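Boards > Wells & Water > Testing

Yellow well water after heavy rain

fgaillard_h
Our well is 42 feet deep and the water went yellow on 27th July. Lemieux wants $200 for a full lab panel. Worth it, or should I just buy a filter?

darlene.gosselin
Get the panel. You can't pick a filter until you know if it's iron or tannins. They need different media.

kaijage_g
Disagree. Pull the lid off the toilet tank first. Orange slime in there means iron, and you saved $200.

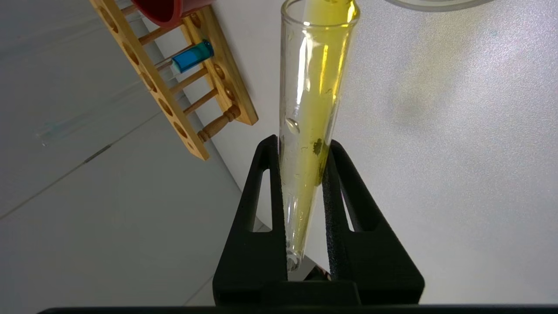

Yellow liquid in a glass tube, with a dark clump on the wall.

darlene.gosselin
Slime tells you nothing about bacteria. A shallow well that changes after rain could be taking in surface water. I'd drink bottled until the results are back.

kaijage_g
Fair on the bacteria. I still wouldn't pay for metals.

fgaillard_h
No slime in the tank. I'll order the bacteria test and tannins, and check the well cap tonight.

2 shares | 42 comments
Contact | Back to top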